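4. 手首カメラの登録と自己マスクの設定

この章では、Skurkier の認識ノードに手首カメラを登録し、ロボット自身の腕や手が障害物として扱われないようにするまでの手順を説明します。計画側は Tovar、ログ側は Irkside を使う前提です。所要時間は半日を見てください。製品紹介ページには「自動で完了」と書かれていますが、自動で終わるのは計算の部分だけで、その結果を信じてよいかどうかは誰かが目で確かめる必要があります。

本章の初版は Tullio Colombo が書き、Higinio Villalobos が机上作業の構成に合わせて書き直しました。二人の意見が合わなかった箇所は、注記にそのまま両方を残しています。

4.1 始める前に

第3章の関節原点合わせが済んでいること。済んでいない状態で校正を走らせても、ソフトウェアはエラーを出しません。もっともらしい数値を出して終了します。

頭部カメラと手首カメラの時刻が同期していること。管理画面の「同期」欄が緑でも、両方の生の時刻を並べて差を見てください。緑の表示は時刻サーバーに接続できたことを示すもので、ずれが小さいことの証明にはなりません。

非常停止ボタンに手が届くこと。人が机の向こう側に座る配置では、その人にも停止の位置と合図を伝えておきます。

注意:校正中の腕は、計画ノードの衝突判定を通さずに動く区間があります。初回は速度上限を最低の段に固定してください。

4.2 作業面を登録する

1. 管理画面で「作業面」を開き、新規作成を選びます。机の天板だけを平面として登録します。

2. 頭部カメラの映像を止め、天板の四隅を指定します。隅が物や手で隠れている場合は、二辺の直線部分を指定して交点を計算させる方法もあります。Colombo はこの方法を勧めていますが、Villalobos は物をどけて撮り直すほうが早いという立場です。筆者の経験では、交点の計算は天板の縁が電源ケーブルと重なるとよく外れます。

3. 「物体の自動検出」を実行します。検出結果の一覧が出たら、名前を見る前に形の枠を見てください。仕切りのついた整理棚は、開いた区画まで中身の詰まった直方体として登録されがちです。そのままだと、Tovar は区画に指を入れる経路を一本も返しません。棚については「凹形状を保持」に切り替え、薄い板の厚みを手で入力します。

4. ケーブルの扱いを決めます。選択肢は「無視」「障害物」「立入禁止領域」の三つで、既定値は「無視」です。既定値のまま使うことはお勧めしません。カタログには細い線状物の認識に対応とありますが、黒いコードが輪になって重なる机では、検出がコマごとに現れたり消えたりします。電源タップやアダプターの周りは、検出に頼らず箱で囲って立入禁止領域にしてください。腕が指を立てたまま棚の脇まで伸びる姿勢では、手首から出るケーブルも余裕の計算に入れる必要があります。

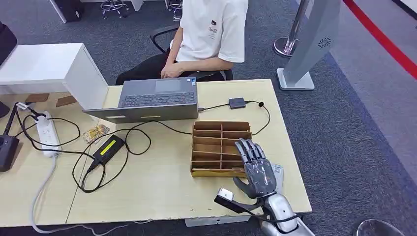
4.3 手首カメラを校正する

1. 校正板を天板に固定します。手で持ってはいけません。

2. 「手首カメラ」から「校正」を選び、姿勢の組を読み込みます。付属の標準セットは机の奥側の姿勢が少ないので、棚の前で作業する構成では姿勢を追加します。

3. 実行します。腕は姿勢ごとに止まり、静止を確認してから撮影します。静止待ちの既定値は 164 ミリ秒です。この値の根拠を開発元に二度問い合わせましたが、まだ説明をもらえていません。指の多い手は手首が止まってからも揺れが残るので、長めに変更しても損はないはずです。

4. 結果の画面に「再投影誤差」と「総合評価」が出ます。総合評価の星は無視してください。校正板の角が映像の中央に集まっているだけで、誤差は小さく、星は多くなります。見るべきなのは角の分布図です。四隅に点がないときは、星がいくつあってもやり直します。

5. 検証用の姿勢でもう一度撮影します。校正に使った姿勢で検証しても、確かめたことにはなりません。

注記:Colombo は校正を毎週木曜日に行う運用を推しています。Villalobos は曜日で決めることに反対で、手首に触ったらその都度、という考えです。筆者は後者に賛成しますが、触ったことを記録する人がいない職場では木曜日のほうがましだろうと思います。

4.4 自己マスクを作る

自己マスクは、映像のうちロボット自身が写っている部分を認識から除くための型です。Skurkier は設計モデルから自動でこれを作ります。問題は、設計モデルが出荷時の姿しか知らないことです。使っている機体にはテープが巻かれ、板には傷が入り、ケーブルの通り道も変わっています。

1. 「自己マスク」を開き、「モデルから生成」を押します。

2. 生成されたマスクを実際の手首映像に重ねます。重ね表示の濃さは中間にしてください。濃くするとはみ出しが見えなくなります。

3. 関節を一つずつ可動域の端まで動かし、マスクの外にこぼれる部分を探します。蛇腹のように伸び縮みする覆いは、モデルでは円筒一本で済まされている場合があります。一つの姿勢で合っていても安心できません。

4. こぼれた部分を「手描き領域」で追加します。領域は関節座標に結び付けてください。画像座標に結び付けると、手首を曲げた瞬間に置き去りになります。

5. 「実写から学習」は、手描きが済んだあとで試します。この機能は、腕を動かしながら集めた映像から、腕と一緒に動く画素を推定するものです。推奨枚数は 3,000 枚とされていますが、枚数を満たしても、似た姿勢ばかりであれば結果は似たようなものです。筆者の構成では、姿勢を散らした 1,049 枚で作ったマスクのほうが、こぼれが少なくなりました。一台での結果なので、一般論として受け取らないでください。

6. 誤検出の一覧を開き、信頼度の高い順に並べます。低い順に見たくなりますが、計画ノードに渡るのは高いほうです。黄色いテープのような鮮やかな色の部分と、黒い板が光を返している部分を先に確認します。色で物体を探す設定にしているなら、テープと同じ色の対象物を扱うときは色の条件を外してください。擦り傷の多い面は模様として特徴点を拾われることもあり、位置推定が腕のほうに引っ張られる原因になります。テープの端がめくれている箇所は、輪郭より一回り大きく囲みます。

7. 床の扱いを決めます。手首が下を向くと、斑のあるカーペットが背景に入ります。床面の高さより下をすべて捨てる設定が簡単ですが、床に落ちた小片を拾わせる用途では使えません。
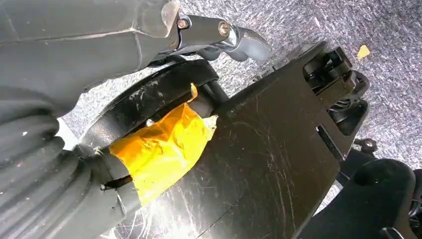

自己マスクは大きければ大きいほど安全なのですか。

大きくすると誤検出は減りますが、その範囲に入った本物の障害物も見えなくなるため、指先の周りでは必要最小限にとどめてください。

4.5 計画ノードに渡して確かめる

1. Tovar を起動し、「認識の入力元」に本章で作った設定を指定します。

2. 「自己衝突の警告」を有効にします。自己マスクと自己衝突の判定は別の仕組みです。前者を直しても後者は直りません。名前が似ているせいで、片方だけ設定して終わる例が多く見られます。

3. 実機を動かさずに、経路の生成だけを繰り返します。既定の試験セットには 241 件の目標姿勢が入っています。

4. 成功率が表示されたら、失敗の内訳も開いてください。「到達不能」と「時間切れ」は成功率の分母から外される設定が既定です。「集計」の中にある「除外しない」に切り替えてから数字を読み直します。下がった数字のほうが、現場で見る挙動に近いはずです。

5. 実機で一件ずつ再生します。最初の数件は棚から離れた目標を選び、区画の入口は最後に回します。途中で腕が理由なく大回りするときは、自己マスクのこぼれを疑い、4.4 の手順 3 に戻ってください。

注意:再生中に「学習による補正」を同時に有効にしないでください。経路が変わった原因がマスクなのか補正なのか、あとから区別できなくなります。

4.6 記録を残す

Irkside の記録項目に、校正ファイルの版、自己マスクの版、手描き領域の一覧を加えます。映像だけを保存しても、どのマスクで認識した結果かは復元できません。自動要約の機能もありますが、要約は「異常なし」と書く傾向が強く、警告が出ていた区間でも同じ文面になったことがあります。要約は検索の目印として使い、判断は元のログで行ってください。

テープを巻き直した、ケーブルを通し直した、ねじを締め直したといった作業も、同じ記録に一行書いておきます。書式は自由です。

4.7 うまくいかないとき

手首映像に実在しない物体が出続ける:自己マスクを一時的に無効にし、物体の位置が腕と一緒に動くかを見ます。動くならマスクのこぼれ、動かないなら作業面の登録を見直します。

棚の区画に入る経路が出ない:凹形状の設定を確認します。設定が正しいのに出ない場合は、安全余裕が区画の幅を上回っていないか計算してください。画面に警告は出ません。

校正直後は合っていたのに、しばらくするとずれる:カメラの取り付けを先に確認します。「ドリフト補償」を入れると数値上は収まりますが、緩んだ取り付けまで補償してしまうので、発見が遅れます。

更新後に設定が消えた:Losatmont 版の更新では手描き領域が引き継がれません。更新の前に書き出し、更新後に読み込んでから、重ね表示で一度確認してください。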